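Slotted baskets for small parts: nest them or line them?

Forum: Workshop and Storage > Bins, Baskets, Drawers

tejada_bench
Posted Tuesday, 7:14 am
I'm re-sorting the consumables shelf and want to settle on one method. Current stock is 14 long baskets and a pile of the small ones, all slotted plastic. The shelf is 56 cm deep. Long baskets go in end-on with no trouble, but anything under the slot width ends up on the shelf below. Options are (a) line the long baskets, or (b) stand the small baskets inside them and sort by type. Preferences?

M. Arrieta
(b), provided the rims clear. The flared wall costs you usable width at the base. Measure at the floor of the basket, never at the rim. I made that mistake with a Lundetti set and had to return it.

Urquijo_I
Disagree with Marcelino. Nesting a slotted basket in a slotted basket solves nothing for small parts, it only gives them two sets of holes to find. Line with 2 mm corrugated sheet cut to the floor and folded up past the lower row of slots. You keep the airflow through the upper row and can still see the fill level from the front.

M. Arrieta
The small basket isn't there for retention. It's so you can lift one type out without tipping the lot. Different problem.

Urquijo_I
The original post says parts are falling through. That is the problem.

damir_t
Colour matters more than either of you allow. Ours are blue for long, green for small, and returns go back to the right place without labels. We tried labels first and they peeled off the slotted faces inside a month — not enough flat area for the adhesive. The solid band between the slot rows is the only place one will hold.
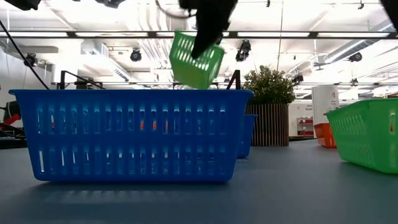 Small green over long blue, second green at right.

tejada_bench
Useful, thanks Damir. What's the rim like on the long ones? Mine have a thin edge that bows when full.

damir_t
Thick rolled rim. I wouldn't buy a long basket without it. The slots take most of the stiffness out of the wall, so the rim does the work.

L. Arrieta
Seconding the rolled rim. Torero sell a thin-edged one at a lower price and it sags in the middle under fasteners. Fine for cloths.

Urquijo_I
I'll concede the colour point. Still lining mine.

tejada_bench
Going with liners for the fasteners and small greens for everything else. Will report back in May once the shelf has been loaded for a while.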